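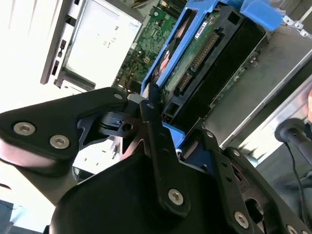

Why can't one gripper do every job, Samuele Gatti wanted to know, when one hand can?

It is a fair question, and the test bench at Ritholm is a good place to look for the answer. A hand has skin that feels, a thumb that swings across the palm and a brain that has practised for years. A gripper has a motor, some metal links and a set of instructions. It can be very good at a few things. To find out which things, engineers try it on real objects and write down what happens.

What a gripper is made of

A gripper is the part at the end of a robot arm that holds things. Many grippers have two fingers. Each finger is moved by links, which are stiff bars joined at pivots. A pivot is a point where one part can turn against another, like the pin in a pair of scissors.

The space between the fingers is called the jaw. How far the jaw opens is called the stroke. If an object is wider than the stroke, the gripper cannot take hold of it from that side.

Why test inside a computer?

An old desktop computer makes a hard test. The hard drive, which stores files, may sit in a plastic holder called a caddy. The caddy can be a bright colour, such as blue, so that a person can find it quickly. Close by are wires, metal edges and the motherboard, the large green board covered in small parts.

There is not much room. A gripper that works well on an open table may be too wide to get in here. Its fingers might fit while the links behind them knock against the case. Engineers call the space left over clearance, and they measure it before the arm moves.

The two grippers

The bench compared two designs. The Rizzi has long, narrow fingers. The Zomlow has short, wide ones with rubber pads. Each was given the same task: reach in, close on a caddy, pull it out in a straight line and put it down.

Each gripper had 23 tries. The Rizzi finished the task 11 times. The Zomlow finished it 3 times. Most of the Zomlow's failed tries ended before it touched the caddy, as the wide fingers met the metal case first. The Rizzi could reach, but its thin tips often slipped during the pull.

On the open table the order changed. There the Zomlow held plastic blocks, cups and loose drives more firmly than the Rizzi did.

Making the test fair

To compare two things, you change one thing and keep the rest the same. The arm, the computer and the starting position did not change. Neither did the speed. Only the gripper was swapped — and the program was told the length of the new fingers, or it would have aimed at the wrong spot.

The camera

A camera at the wrist moves with the gripper, so it can see the fingers and the object together. It also has a weak point. The fingers block part of the view, and shiny metal can look plain white under a strong lamp. A second camera on a stand can help with this.

Words to know

Stroke: how far the jaw opens.
Pivot: a point where a part turns.
Clearance: the space left between two parts.
Caddy: a holder that slides in and out.

Try it yourself

You need kitchen tongs, a pair of tweezers, a shoebox and a small toy car. Stand the car in the box. Lift it out with the tongs, then with the tweezers, ten times each. Count the lifts where you did not touch the sides, and write both numbers down. Then take the car out of the box and do it all again on the table.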